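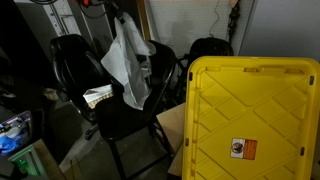 先月から、Busskaの倉庫の片隅にちょくちょくお邪魔しています。Plemeoという片付けロボット用の学習データを集めるプロジェクトが始まって、地元の話題を拾って書いている私としては、これは見に行くしかない!と思いまして。

やっていることは、びっくりするほど地味です。物をつかむ、持ち上げる、置く。人が操作してその動きを一回ずつ記録し、学習用の「お手本」にしていきます。10月の目標は2000回分で、私が行った日の午後の時点で500回を超えたところでした。一回がだいたい18秒。短いと思うでしょう? 私も少しやらせてもらったんですが、終わるころには肩がガチガチでした(翌朝もまだ痛かったです)。

集める場所もきれいなスタジオではなくて、普段使いの物置スペースです。背の高い黒い椅子に灰色がかった白い布のようなものがかかっていて、そばに黄色い大きな収納ケースのふたが立っている、そんなところ。奥の壁は白い有孔ボードで、事務用の椅子もあれば段ボールもある。うちの納戸とたいして変わらないなあ、と妙に親近感がわきました。

担当チームによると、難しいのは柔らかいものだそうです。箱なら形が決まっているけれど、布は持つたびにしわの寄り方が変わるので、似たようなお手本をいくつも取らないといけない。しかも背景が毎回同じだと、ロボットがその景色ごと覚えてしまうことがあるらしく、置き場所や向きをこまめに変えながら進めています。今使っている配置は13通りで、まだ増やすとのこと。

失敗した回も捨てません。落としたり、つかみ損ねたりした記録には別の印をつけて残しておき、あとで学習に使うかどうかを決めるそうです。私の記録にもその印がけっこうついていました。ちょっと悔しい!

集まったデータの確認はBilykが受け持ち、ひと区切りついたらKoltdenの作業場でも同じ手順で収集を始める予定です。向こうは棚が多くて通路も狭いそうなので、操作する人はまた苦労しそう。始まったらそちらにも行ってみるつもりです。今度は湿布を持って。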